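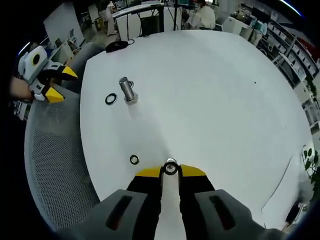

Bench assembly and small parts, Jarnbridge office
Posted 8 Jan 2018 by Jirora

We are looking for people to sit at a table and put small hardware together: bolts, washers, O-rings, washers with rubber already on them. Two openings, both part time, both in the Jarnbridge office. Please read the whole posting before you write to us. Most of the people who quit last year told us they had skimmed it.

What the work is

Fitting rings and washers onto bolts in the order on the sheet, checking them, setting them aside, starting again. A normal batch is 200 pieces. A long one is 1000. You will do the same four or five motions for a whole shift, and the second week will look like the first. Other companies advertise this kind of job as "hands-on problem solving in a fast-paced environment." We don't see much problem solving in it. There is some judgment involved in telling a good rubber ring from one with a nick in it, and that judgment gets better with practice, up to a point.

The tables are white. Black rings show up well on them, and silver washers under the overhead lights show up less well than you'd think. If you have trouble with glare, say so when you write and we'll seat you with that in mind.

What we don't believe

We don't believe in dexterity tests, the kind with pegs and a stopwatch. We used one for a while, and the people who scored best on it were often the ones who rushed and had to redo half a tray. We don't believe in personality questionnaires either. You won't be asked what kind of animal you would be.

We are also doubtful about experience. People come to us from jewelry repair, from bike shops, from the parts counter at Evangelista, and some are excellent and some can't sit still past ten in the morning. Put it in your message if you have it. It won't move you up the pile.

Who tends to last

People who can be a little bored without getting careless. People who notice that a ring is upside down on piece 90 and go back to look at piece 89. You should be able to pick up a thin washer from a flat surface without swearing at it every time, and to read a parts sheet in English. You don't need a degree and we would rather you didn't explain yours to us.

You will be sitting for most of the shift. The chairs are decent office chairs and we don't claim anything more for them. Get up when you need to.

The room

This is an office, with desks and shelves and other people doing other work in it. Parts are kept in bins on the shelving and you'll fetch your own. Return them to the bin they came from. It sounds like a small thing, and it is the most common reason a batch comes out wrong. Keep your bag off the tables. Coffee is fine if it has a lid. 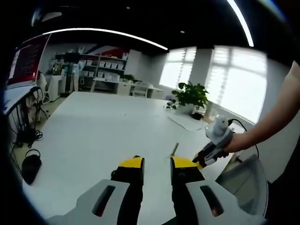

Reza wanted to know, when an earlier version of this posting went around, whether the job would still exist in a year or whether it was a way of filling chairs until the Sondora order was done. We can't promise anything past October. The Sondora order is the reason there are two openings and not one, and if it gets cut, so does the second. Anyone who offers you a guarantee on work like this should be asked to put it in writing. We won't, so we aren't offering one.

Hours and pay

Shifts are four hours, morning or afternoon, your pick within reason. Pay is by the hour. We tried paying by the piece and got a lot of pieces. The rate is posted at the front desk and we'll send it to you before you come in, so you don't waste a trip. There is no bonus program, and there are no stock options, and the snacks run out early in the week.

Training takes one shift and is paid at the full rate. After that you do a trial batch, also paid. If either side isn't convinced by the end of it, we shake hands and leave it there.

How to apply

Write a short message to the office with your name, which shift you want, and when you could start. Put reference 1102 in the subject line. Messages without the number go into the general mailbox, and the general mailbox is not read as often as it should be. No cover letter. We have read a great many of them and they all love attention to detail.

If you've applied to us before, you can apply again. Say which year.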